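Sterkavano House Residents' Kitchen: Photo Gallery

The Breakfast Counter

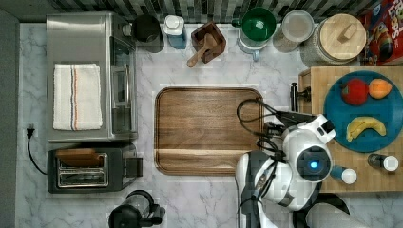

The breakfast counter, with the serving tray at center and fruit on the board at right.

Introduction

Sterkavano House provides furnished accommodation for visiting staff and their families. The shared kitchen on the second floor was refitted in June and is now open to all registered residents. This page presents the breakfast counter, which is the part of the kitchen used most often, together with short notes on its contents and on the arrangements for its use. The notes were prepared by Nurhan Tekin, Residential Services, and reviewed by Celina Gajewski, Facilities Office.

Residents are asked to read the notes before using the kitchen for the first time. Printed copies are available at the front desk.

The Counter

The countertop is white and gray marble, with a backsplash of gray and black mosaic tile. Marble is marked easily by lemon juice, vinegar, coffee and tomato. Spills should be wiped up at once with a damp cloth and the surface dried afterward. Scouring powder and bleach must not be used on any part of the counter.

Toaster Oven and Toaster

The stainless steel toaster oven stands on the left side of the counter, with the black two-slot toaster near it. Dish towels must be taken off the top of the oven before it is switched on, and may be returned once it has cooled. The crumb trays of both appliances are emptied by housekeeping each morning. Residents who prepare food later in the day are asked to empty the trays themselves.

Large items, including frozen pizza, should be baked in the main oven.

Electric Kettle

The kettle has a round glass body and a black handle. Please fill it from the filtered tap and leave it empty overnight. Housekeeping removes scale from the kettle every two weeks, and a notice is posted on the kitchen door on those days.

Serving Tray

The large wooden tray, with its raised rim and rounded corners, may be used to carry breakfast to the dining room or to the terrace. It is to be washed by hand, dried standing on its long side, and returned to the center of the counter. It may not be kept in private rooms. Additional trays for group breakfasts can be requested from the front desk, quoting inventory number 536.

Canisters and Jars

Dry goods are kept along the back of the counter. The row includes a black canister with a dark lid, a square wooden bowl with a scoop, a clear glass jar with a silver lid and a large glass canister with a light wooden lid. The scoop is to be kept dry and returned to its bowl after use. Lids should be closed fully, particularly in the summer months.

The canisters are refilled from the pantry by housekeeping. Residents are asked not to add their own supplies to them, as other residents may have food allergies. Boxed cereal is provided in its original packaging for the same reason, so that the list of ingredients can be consulted.

Cutting Board and Fruit

A light wooden butcher-block cutting board is provided at the right side of the counter. The teal blue plate holds an apple, a peach and a banana. Fruit set out on the counter is for general use and may be taken at any time.

The board is reserved for bread, fruit and vegetables. Raw meat and fish must be prepared on the plastic boards stored in the drawer beside the sink. The butcher block is treated with food-grade oil once a month and should never be left to soak.

Hours and Access

The kitchen is open from 7 a.m. until 10 p.m. Early access can be arranged for residents with morning travel, provided the request reaches the front desk by the previous afternoon. Children under 12 must be accompanied by an adult.

Personal food may be stored in the refrigerator if it is marked with the resident's name and room number. Unmarked items are removed at the end of each week.

Suppliers

Fitted cabinets: Grabowska
Kitchen linens: Skaveo
Pantry goods: Jestska

Contact

Faults and breakages should be reported to Residential Services at extension 3975. Please state the name of the item and where in the kitchen it is kept. An appliance that is not working properly should be unplugged and left in place until it has been inspected.

Requests to reserve the kitchen for a private event are handled by the Facilities Office. Written approval is required, and the breakfast counter must be available to other residents throughout the event.

Page last updated 7/29/21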